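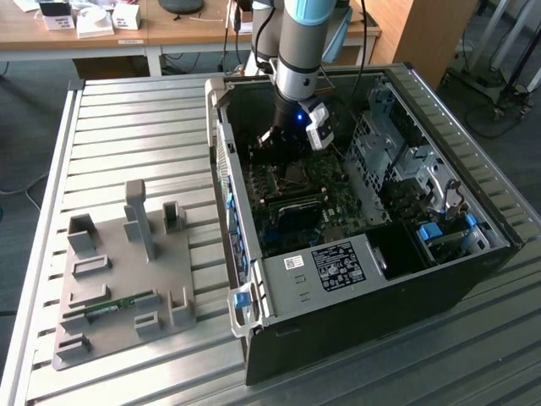 List home | Threads | Authors | Search

27/05/2022, Anas Zerouali

Re: [teardown] Zernisdale open day

> Did anyone get to the Pilavix demo? Worth the drive, or is it another arm waving at visitors?

I went. 89 miles, bad coffee, no waving. They have it working on memory in a desktop tower laid on its side with the panel off, and there's a gray printed plate beside it with holders in more shapes than I own screwdrivers. I came home wanting the plate more than the arm.

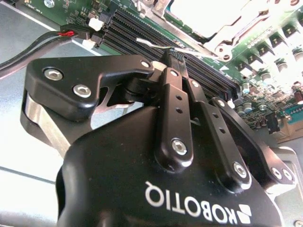
I asked about clips that snap off when you look at them. The guide said "good question" and moved us along to the gift bags. Seven of us stayed behind anyway.

Next one is in February. I'd go again, with a thermos.

Anas

Recent in this list:
Mercado bench supply, fan noise
Grollari tray labels
WTB: 26 drive sleds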